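This site uses cookies to remember your preferences. Accept | Manage settings

Leave the Fern House Alone

Every January I go to the conservatory in Braltwood, and every January I walk straight past the orchids. I know, I know. Everyone is in there with their coats over their arms, taking the same picture of the same purple spray, and good for them. I'm headed for the little room at the back with the heavy door and the dripping pipe. I'm going to see the ferns.

So you can guess how I felt when I read that the gardens would like to "refresh" the fern house. The plan is to move most of the collection into the growing sheds behind Prurkstead Road, where visitors can't go, and fill the room with a changing show of flowering plants. The letter that went out to members used the word "color" four times. I underlined them.

Let me be fair for a minute. Ferns are a hard sell. They don't bloom, they don't smell like much, and to somebody hurrying through with a stroller they all look like the thing hanging in Grandma's bathroom. The gardens have bills to pay (heating a glass building is no joke), and a big splashy flower show sells tickets. Chathurika Siddiqui, who wrote the proposal, makes that case well, and I liked her when I heard her talk last spring. I just think she's wrong about this one!

Go stand in that room for ten minutes. There are 109 kinds of fern in it, according to the board by the door, and after a while your eyes adjust and they stop being one big green blur. There's a maidenhair with stems as thin and black as sewing thread. There's a staghorn bolted to the back wall that is wider than my front door. There's a bird's nest fern that has been in the same spot for 43 years, and I'm 74, so I remember when it was something you could have carried home on the bus. My favorite is a scruffy little resurrection fern that curls up brown and dead-looking when it dries out and then opens again after a good soaking. I've watched kids lose their minds over that one.

And that's my real gripe with the word "color." It assumes we only come to look at what's at its peak. A flower show is lovely, but it's on a truck two weeks later. The ferns are there when you go back. You see the new fronds uncurling, you see the old ones go ragged, you turn one over and find the neat rows of spores underneath and feel like you've been let in on something. I don't get that from a bench of potted mums.

Murdo Crichton, who looked after that room until he retired, used to let people touch the tree fern's trunk if they asked nicely. He told me once that most visitors stayed longer than they meant to. I believe him – I missed a dentist appointment in there.

If the room needs help, then help it. Fix the pipe. Put in a second bench so two people can sit without having to be introduced. The labels are a disgrace, half of them faded to nothing, and a few decent sentences about where each plant grows wild would do more than any amount of purple. Hang a magnifying glass on a chain by the spore case. All of that has to be cheaper than emptying the place and starting over.

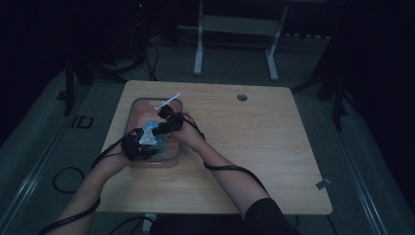 BRALTWOOD – Friday, August 17, 2018

The members' meeting is next month in the Onuoha Room, upstairs from the gift shop, and there will be time for comments. I'll be the one with the underlined letter. If you've never been in the fern house, please go before you make up your mind – push hard on the door, it sticks.

Page last updated August 2018
Contact us | © 2018 Rondico | Back to top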